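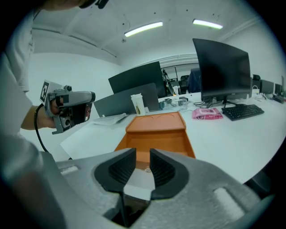 E. Babić
Technische Redaktion, Flotside

Abschnitt 2: Zwei Handgreifer im Vergleich einrichten

Wer zwei Greifer vergleichen will, braucht zwei Greifer, einen Tisch und die Bereitschaft, Kabel zu sortieren. Der folgende Ablauf gilt für die Handgeräte der Reihe Vudon ab dem Stand vom September.

1. Arbeitsplatz wählen. Ein Schreibtisch genügt. Monitor und Tastatur dürfen stehen bleiben, der Kaffee erfahrungsgemäß auch, er steht dann eben in jeder Aufnahme.

2. Schale mittig vor den Greifer stellen. Eine kräftige Farbe wie Orange hebt sich gut von einer weißen Tischplatte ab.

3. Testobjekt in die Schale legen. Beginnen Sie mit etwas Undurchsichtigem. Durchsichtige Kleinteile sind der Härtetest und verderben am ersten Vormittag zuverlässig die Laune.

Hinweis: Die Finger laufen V-förmig aufeinander zu, die gerippten Innenflächen müssen frei von Staub und Kleberesten sein. Ein trockenes Tuch reicht.

4. Marker am zweiten Greifer prüfen. Das schwarz-weiße Muster muss plan sitzen und darf nicht verdeckt sein, auch nicht vom eigenen Ärmel.

5. Kabel nach unten vom Gerät wegführen und Spiel lassen.

VORSICHT: Kabel nicht um das Handgelenk wickeln. Es wirkt ordentlich, bis jemand aufsteht.

6. Beide Geräte einschalten und 48 Sekunden ruhig halten. Wer vorher wackelt, beginnt von vorn. Die Software ist in diesem Punkt humorlos.

7. Mit jedem Greifer 11 Griffe ausführen, stets dieselbe Person, dasselbe Objekt, dieselbe Schale. Fehlgriffe mitzählen, auch die peinlichen.

8. Ergebnisse getrennt speichern. Das Programm Gakis schlägt für beide Reihen denselben Dateinamen vor und überschreibt ohne Rückfrage.

Hinweis: Das Weitwinkelbild krümmt gerade Tischkanten. Der Tisch ist in Ordnung. Entzerrung siehe Abschnitt 3.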